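Student Projects | Health and Daily Life

September, by Zinhle Molefe and Mpho Du Plessis

How students in Norkberg sleep before exams

In our project we wanted to know if students sleep worse in the weeks before exams. Our teacher Naledi Lekota helped us to write the questions. We gave a paper form to the students of two residences in Norkberg and got 580 answers. Each person wrote the time of going to bed and the time of waking up for 6 nights.

The first result surprised us. Most students did not go to bed later than usual – they only needed more time to fall asleep. Many wrote that they looked at the phone in bed, even when they were already tired. The students who stopped reading notes 3 hours before bed gave the best marks to their sleep.

We had also one problem with the form. The question about coffee was not clear, because some people counted tea too. We removed this question from the results.

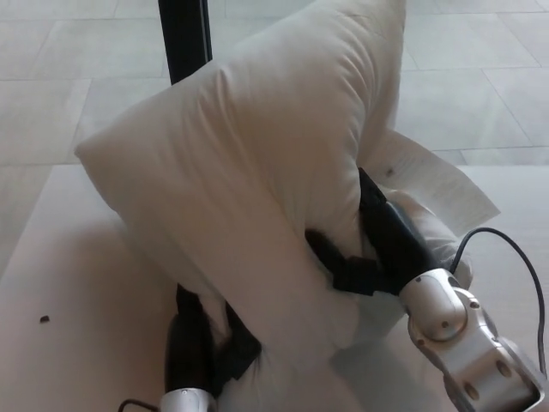

Nobuhle Chauke

The last part of the form was about the bed itself. Students could write what they would like to change, and the pillow was the most common answer. Some find a soft pillow that bends easily comfortable, others prefer a flat and hard one. We cannot say from our answers which type is better for sleep. Noise in the corridor was the second answer, mostly from rooms near the stairs.

Next term we want to repeat the form in Jultport, with 4 new questions about noise and light.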